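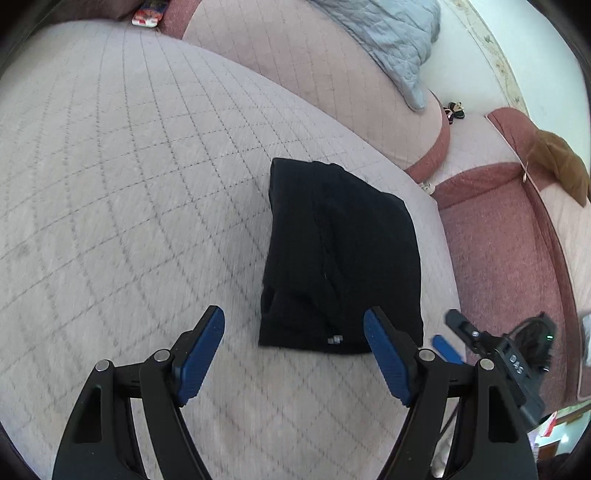

Last edited by plukgate: 2024-06-17

Wedcombe Robotics Club > Student Projects > Garment folding, hand-held collection

plukgate
Status for the folding project, plus two questions. We have 261 demonstrations with the hand-held gripper, all on soft surfaces: quilted mattress, cushions, blankets left where they were. Task is pick one folded garment, lift, place, release. The target for the end of June is 700. The policy trains on our lab machine and runs, but grasp success on dark fabric is well below what we get on light fabric.

Question one: is anyone else seeing this with black clothes? Question two: should I keep approaching with the jaws fully open and the garment between the pads, or start narrower?

emside_tom4
Black on a pale background should be the easy case for segmentation. What are you using for the grasp point?

plukgate
No segmentation. Images go straight into the policy with jaw width and pose. There is no explicit grasp point.

emside_tom4
Then contrast against the mattress is not your problem. Contrast inside the garment is. The outline is fine but the creases are faint, center seam aside, and that is what tells the network where there is something to pinch. Light fabric shows shading on every fold. Check your exposure. If it is set by the mattress, the garment gets crushed toward black.

juhasz_fork
Disagree in part. Look at the jaws too. Black linkages, black garment, and both sit low in the view. Once the pads close, the only thing separating tool from cloth is the dark blue of the pads, and dark blue against black is not much. I would put lighter pads on before touching exposure.

emside_tom4
Changing the pads means the 261 existing demos no longer match the robot. That is a bad trade for an untested theory.

juhasz_fork
It can be tested offline. Mask the pad region, recolor it, retrain on the recolored set, compare validation error on dark garments only. One evening of compute.

plukgate
I can do the recolor. The pads barely move in image coordinates for a given jaw width, so the mask is a lookup on width. I would rather not swap hardware this late.

wdc_lurker
On the second question: start open. The Juhász branch of the collection notes says to begin with the pads clear of the fabric on both sides, and I would keep to that. If you start narrow, half your demos turn into pushing the garment across the quilting before the pinch.

juhasz_fork
I wrote that section and it assumes a table. On a mattress the surface gives under the pads, so you can press down a little and let the cloth bunch up between them. Narrower start, shorter stroke, fewer missed closes. The notes need a paragraph on this.

wdc_lurker
Pressing down works for a person holding the tool. It may not transfer to the arm. What does your controller do on contact, plukgate?

plukgate
Stiff position control. It faults at the force limit.

wdc_lurker
Then leave pressing out of the demos until you have some compliance.

juhasz_fork
Fair. Withdrawn for this setup.

emside_tom4
Separate point. The garment in your photo is a bit closer to the right pad. If that is typical, the right pad touches first and rotates the piece. Is it deliberate?

plukgate
Not deliberate. I am right-handed and have not checked whether it is systematic. I can pull the lateral offset at the moment the jaws start to close and plot it for the full set.

emside_tom4
Do that before recording more. If the offset has a consistent sign, mirror half the episodes – image, pose and all.

wdc_lurker
Mirroring also flips the module on the right jaw, with its lettering and the green light. The network will see a tool that does not exist. Better to collect new episodes from the other side of the bed.

emside_tom4
A mirrored module is a small patch near the border. Random crop removes most of it.

wdc_lurker
Most is not all. I had a policy on the Emside build that learned to read a status light as "episode started". It took us 3 weeks to find. I would black out that region in training and at run time, mirrored or not.

plukgate
Masking the module is cheap, so that goes in either way. Plan:

1. Plot lateral offset for all 261.
2. Mask the module region.
3. Recolor test on the pads, dark garments reported separately.
4. Lock exposure on a dark garment and record 2 short batches, one from each side of the bed.

Jaws stay fully open at the start. No pressing.

juhasz_fork
Report the recolor result even if it is null. I still expect it to matter more than exposure.

emside_tom4
I expect the opposite. Post both with the same seed and the same split.

plukgate
Will do. The offset plot comes first, in this thread.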